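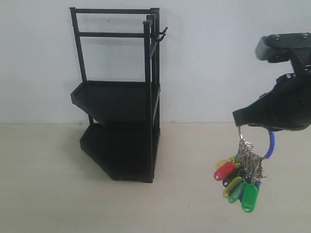 Anong Thammasiri put the objection early, in remarks dated 03/02/2025: a household chore is a bad unit of measure, and anyone who asks whether a machine can tidy a hallway should first say which hallway, which keys and how many tries.

Chapter 2
Hanging, Hooking and Putting Away

2.1 The chore as a test

Chapter 1 treated rigid parts held in known positions. Most objects in a home are neither rigid nor in a known position. A bunch of keys is a set of stiff pieces joined by loose rings. Its outline changes each time it is lifted, and the part that must go over a hook may be covered by the parts that need not.

The hanging task has four stages: find a ring or loop, close on it, carry the load, and pass the opening over the hook. An error in the first stage is often not detected until the last. 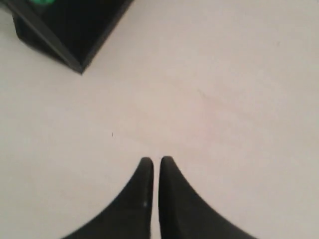
Each stage also places its own demand on sensing. A view from the wrist gives good detail near the fingertips and poor knowledge of what lies beyond them. A fixed view gives the reverse. The Piswood trials used both and compared 251 attempts under one set of scoring rules. An attempt counted as complete only if the bunch stayed on the hook for 33 seconds after release.

2.2 Loose bundles

Let the bundle have n tags on one or more rings. The number of resting shapes grows quickly with n, and a grasp planned for one shape seldom carries over to the next. Two approaches are common. The first searches for a ring and ignores the tags. The second takes hold of any part, lifts, and lets gravity sort the bundle before a second look.
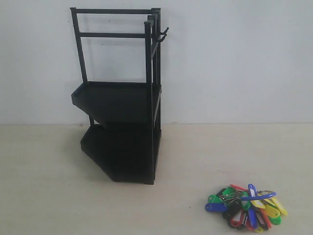 The second approach, Thammasiri objected, moves the difficulty without removing it, for a bundle that has been lifted still swings, and a swinging loop is harder to place than a still one is to find.

Her point is taken up in Section 2.4, where swing is modeled as a damped pendulum. The Kamolrat controller waits for the motion to die out; the Utari controller moves with it. Waiting costs time, and for chores in an occupied home time is usually the cheaper loss.

2.3 Clear space and approach

Before any grasp, the planner needs a path free of contact. Walls and shelf edges limit the angles from which the wrist can arrive.

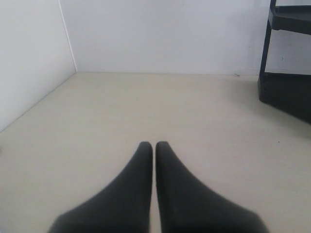 Figure 2.4. Wrist view of open floor, with walls meeting at left and black shelving at right.

A corner removes many of the available approach angles. Grekari's planning notes treat each wall as a flat limit on wrist travel and each shelf as a solid block. The second assumption is too strict for open racks, and Section 2.5 relaxes it.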